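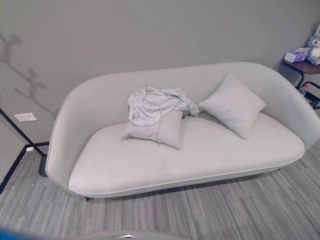
We had been meaning to visit Ploludano's training house in Gatthorpe ever since last April, and on February 26, 2022 we finally got there, a little stiff from the drive and very glad of the coffee they handed us at the door.

The people here spend their days gathering examples for Mondal, their learning system for household chores. A person guides the robot through a job, the cameras and joints are recorded the whole way, and every finished run goes into the collection. The tidying set stood at 936 runs that morning, and 119 of those were for clothes and other soft things, which our guide told us (with some feeling!) are the hardest of all. A box keeps its shape when you pick it up, but a sweater is a new puzzle every time.

I got quite absorbed in the coat stand job. The two arms come in from either side, one gripper against the left of the cloth and the other pinching the right, with the gray fabric bunched up over the black pole and falling in folds between them. I must have stood there through four runs, and I could happily have stayed for four more if the rest of our group hadn't been heading down the hall.

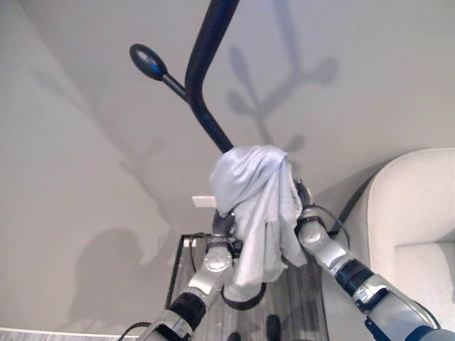 Sorting the runs

In the next room they play the recordings back and label them, and the clumsy ones are kept too, tagged so that Mondal can learn from a fumble as well as a clean grab. The labeling program is called Vullenine, and they kindly let us try it. I was dreadfully slow, but I did get one whole run labeled before lunch.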